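Havness Tape Archive - progress report to the Morrison Fund
2025-08-11

Dear Signe,

What a summer it has been for the tapes! When we wrote in the spring we had barely opened the Janarer boxes, and now all 200 reels are listed, cleaned and back in order on the shelves. Most are dance band sessions and radio takes, but three hold complete concerts by Masik that we had only known from a set list and one very worn cassette. Hearing the long version of their harbour waltz, with the accordion solo that never made it to the LP, stopped work for the whole afternoon.

Transfers are going well. Byung-chul Byun has finished the first batch and is now on the quarter-track reels, which are slower because the speeds wander. Traian Bratu is writing the sleeve notes and has tracked down the missing second trumpet player, who is still gigging - we hope to record an interview with him next month.

Spending is on plan, apart from an extra £2000 on tape machine repairs, which we covered from the July benefit concert. Morag Yule has the receipts if you would like them.

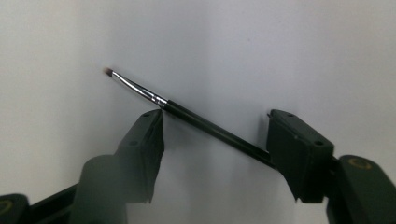
Fine-tipped paintbrush with a metal ferrule.

Still to do: rights letters to the surviving players, the running order for the double LP, and a final decision on mono or stereo for side 3. Opinions are strong on that one, so do come and have a listen!

With warm thanks,
Iona Chisholm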